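Open Day Safety Walk-Through, Pellberg gym floor
Filled in by Fathima Akanda, January, with my comments

1. Floor clear along the visitor route -- OK
Swept the route twice and it's still dusty over by the plate-loaded machines. Not slippery, just ugly. I'd like it mopped before the doors open, please!

2. Rope line around the demo arm -- OK
Set at 90 inches from the base. Yoon-hee stood at the rope and leaned in as far as she could (she's tall, so she got the job) and came nowhere near it.

3. Emergency stops -- FIXED
Both work now. The one on the Fledunitz cart was hidden behind a banner, so I moved the banner. Habibur will stand next to it for the whole demo and he is not to wander off for coffee.

4. Machines next to the route -- SEE COMMENT
People will touch things, they always do, especially kids. So I want every clamp, pin and loaded plate checked by hand on every machine a visitor can reach, including the ones that aren't part of the demo. Looking from a distance doesn't count. 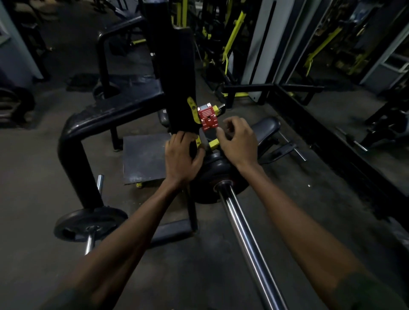
Same goes for the seats and rollers. Give them a good shove, and if anything wobbles, tape it off and tell me.

5. Cables -- NOT OK
The power lead for the arm crosses the walkway by the mirror. Vasanthi is bringing a cable ramp from Flarkport. No ramp, no demo, sorry!

6. Speed limit on the arm -- OK
Locked in slow mode, and the key is in my pocket. Chathurika wanted it a bit faster for the plate-passing bit because it looks sleepy. I like sleepy.

7. Group size -- OK
20 visitors at a time, no more. Last year we let in over 20 and the people at the back started climbing on the benches to see -- never again.

8. First aid kit and exits -- OK
Kit is at the front desk, both exits open from inside.

Still open: item 5 and the mopping. I'll be back at 2 to sign off.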